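Call for participants: Rikow Student Robotics Club, cable crew

We're looking for 11 students to join the cable crew at our Prilberg workshop, and we'd love to hear from you even if you've never touched a robot before. The crew is teaching an arm to pick up and sort the cords that every other robot project avoids. Cords flop, tangle and slide away, and we think that makes them the most fun thing in the building! 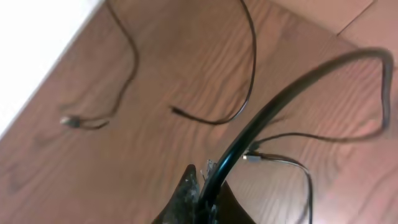
Sessions run for 2 hours after school, and you'll be driving the arm from your first one. You'll work in pairs, one on the controls and one writing up each attempt in the log, then swap. Expect to spend a fair bit of time at floor level. Picking up a thick black cable between two fingers is one job; doing it with thinner ones lying loose on the floorboards nearby is quite another, and we want plenty of tries at both. Later in the term we start entering our results in the Feketti Challenge — last September's crew had a ball.

You should be 15 or older, patient, and happy to try the same thing again with a small change. Some coding is handy but we'll teach you what you need. Closed shoes, please.

The term fee is $55, with snacks included. Apply through the Menon page or pick up a form at the front desk by 22 November 2022.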